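The robot that asks for a second look

When Noura Matar started her doctorate in Clatirstead, she wanted to teach a robot to cook rice. Two years later the rice is still far away, and she says she does not mind. Her subject became smaller and, in my opinion, more interesting: how can a machine know that it does not understand what it sees?

The method is called Karaki. Most learned controllers take a camera view and give back one movement. Karaki gives back 16 possible movements and compares them. If they agree, the arm goes. If they spread apart, the arm stays where it is and asks for a view from another angle.

"Lids are the worst," says Jad Bitar, who wrote most of the code. "Glass shows you the lamp, the ceiling, everything except the glass."

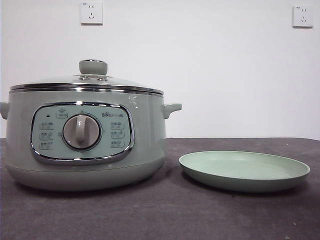
A task in the kitchen set sounds very easy when you read it on paper. Lift the lid by its knob, put it down on the plate, return the arm to the start position. With the older controller the fingers often closed too high, in the air, because a bright reflection on the metal rim had moved the estimate of depth. The arm then continued with full confidence, carrying nothing.

The group tested both controllers in August, with 60 attempts for each. The older one failed 17 times. Karaki failed twice, but it was slower, and on some attempts it asked for so many views that Bitar went to make tea.

Iestyn Rees, who supervises the project, is careful with these results. All attempts used the same lamps, and he would like to see the method in a room with a window. There is also the question of cost, as a second view needs a second camera or an arm which can move its own.

Matar is now working on the waiting time. Her newest version compares only the movements of the next moment and leaves the later ones for later. She has not tried it with rice.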